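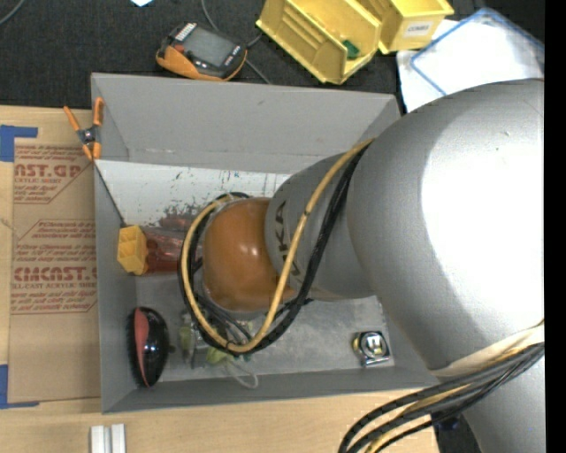
How I clean out a scuffed-up gray bin

My storage bins take a beating, and by January the worst one looked like I'd been hauling gravel in it! So I finally sat down and worked out a routine (Maysoun Nimri gave me the baking soda tip, thank you Maysoun).

First, take everything out and shake the bin upside down over the trash. Grit left in the corners will just make new scratches.

Wash the walls and floor with warm water and dish soap, then let it sit for 40 minutes. I go fold laundry.

For reddish-brown scuffs, mix baking soda with a little water and rub in small circles with a soft cloth. Go easy, and try a corner first. Deep scratches won't come out this way, so don't wear your arm out on them.

Rinse, dry it with an old towel, and leave it on the table overnight before anything goes back in. Mine still has a few marks on the bottom and I've decided I can live with them.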